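Setting up your Zarnlow label printer
Part 3: Loading the roll and printing a test label

I've loaded a lot of these for friends, so this is the order I use. Turn the printer off first!

1. Press both side tabs and lift the lid. It's stiff the first few times, so don't be shy.

2. Drop the roll in with the labels feeding from underneath. Mine is the 32 mm size (the spacer has to come out for anything wider). 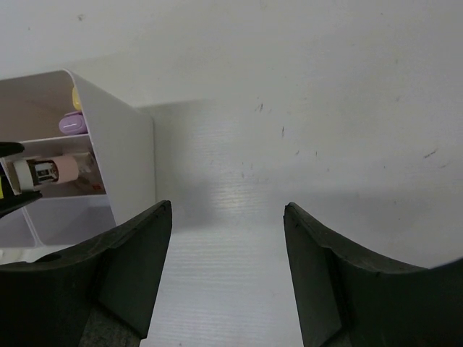

3. Pull the strip forward until it pokes out of the slot, then close the lid until both sides click.

Note: if you hear only one click, open it and start over. Áine McGrath skipped this and got slanted labels for weeks.

4. Turn the power on and hold Feed until the light goes green – mine takes a few seconds.

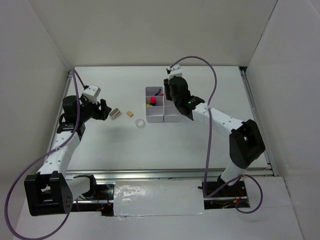
Two arms at the white table.

5. Print the test label from the menu. You want dark, even letters right to the edges. If they look gray, bump the darkness up to 70 and try again.

Caution: the print head gets hot, so keep your fingers off it. 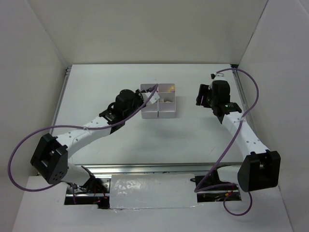

I leave the darkness there for paper labels and drop it a little for the plastic ones, which smear if you push them. Cleaning is in Part 4.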